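Fulura Hand-Worn Gripper Pair - Build Kit

Home / Workshop Kits / Demonstration Hardware / Fulura Pair

Status: in stock, ships flat in one carton
Sold as: left and right set, unassembled
Suits: home benches, shared workshops, club rooms

Overview

The Fulura pair is a set of two hand-worn parallel grippers for recording two-handed demonstrations without a robot arm in the loop. The operator straps one gripper over the back of each hand, works the jaws directly, and carries out the task on an ordinary table. Marker plates on top of the grippers give the tracking software a pose for each hand. The recorded motion can then be replayed on any arm fitted with a compatible jaw.

The kit is intended for people who already own a 3D printer or have access to one. We supply the parts that are awkward to source in small quantities. The structural pieces are supplied as print files, and printed sets can be added at checkout in black only.

What is in the carton

Jaw slides and carriages, left and right
Jaw pads, with one spare set
Back-of-hand straps, adjustable
Marker plates, triangular, one per gripper
Position sensors, pre-wired
Cables, black, 2 m, one per gripper
Fastener bag, metric
Nair interface board

Not included: filament, camera, camera mount, computer, power supply for the interface board.

Specifications

Jaw travel: 40 mm
Interface: USB through the Nair board
Supply: 5 V
Rated life of jaw pads: 2,000 cycles on fabric or rubber, less on abrasive surfaces
Hand size: adult, small to extra large, by strap adjustment
Handedness: fixed. The left and right bodies are mirrored and cannot be swapped.

Printing the bodies

Print files are supplied as STL and STEP. PETG is the recommended material. PLA will work in a cool room but the strap slots creep under load and the jaw alignment goes with them. Print the body with the flat face down and supports only under the strap bridge. Do not scale the files to compensate for shrinkage; adjust the flow instead, and check the slide channel with the gauge piece before committing to the full body.

Dark filament is preferred. Glossy light colours throw reflections close to the marker plates and the tracker will drop detections at shallow angles.

Assembly notes

Fit the slide before the sensor. The sensor bracket covers two of the slide screws and it is tedious to take off again. Tighten the carriage screws until the jaw moves freely with no side play, then back off a touch. Threadlocker is fine on the metal parts but keep it away from printed ones, as some grades will craze the plastic.

The marker plate seats in a keyed slot and only goes in one way. Left and right plates carry different prints. If the software reports the hands crossed over, the plates have been swapped.

Run the cable back along the forearm and leave a loop of slack at the wrist. A cable pulled tight at the wrist loads the connector every time the hand rotates, and connectors are the most common part we replace under warranty. A cloth band near the elbow is enough to hold the run.

Work surface

Any stable table will do. We recommend laying a plain matte board over the top and clipping it at the corners so it cannot shift during a session. A pale board gives good separation from black grippers and makes exposure easier to lock. Gloss whiteboard is a poor choice under overhead lights.

Leave clear space between the board and whatever is behind it. Windows are workable if the exposure is fixed manually, though a low winter sun through slatted blinds will put moving stripes across the board and should be blocked.

Choosing a first task

Start with something that has real depth to it. Flat pick-and-place on a bare board tells you very little about whether the marker geometry holds up when the hands tilt. Furniture with shelves works well: the hands have to approach low, the plates tip away from the camera, and the rails punish any error in the jaw offset. The Tromwood task sheets, downloadable with the kit, cover drawers, racks and boxes in order of difficulty.

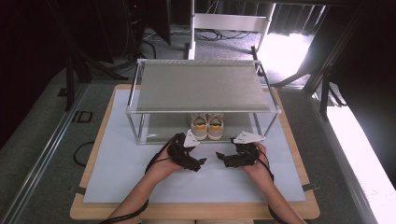
Words and bench set-up: Fulura workshop desk
Filed under: Build notes, two-handed tasks

The shoe rack exercise is sheet 5 in the Tromwood set. It calls for a two-tier rack with fabric shelves and a pair of shoes with some contrast to them; white sneakers with yellow-orange insoles are easy to pick out against grey fabric. Place the pair on the lower shelf, heels outward, and begin each take with both hands forward of the shelf and a gap between the jaws.

Common problems with this task are listed in the sheet, but two come up often enough to repeat. The upper shelf limits how far the marker plate can tilt up before it fouls the tubing, so approach from the front and keep the wrist low. The rack is also light, and will slide on a smooth board if a jaw catches the front rail. Rubber feet fix it.

Software

The Nair board appears as a serial device and needs no driver on Linux. Logging is handled by Ulari, which writes jaw position and marker pose to a single file per take. Calibrate the jaws fully closed and fully open at the start of every session, and again after changing pads.

Spares and returns

Pads, straps, plates and cables are stocked separately. Unused kits may be returned in the original carton within 40 days. Printed parts made by the customer are not covered, but we will look at photos of a bad print and suggest settings. Orders placed before 2 pm are packed the same working day.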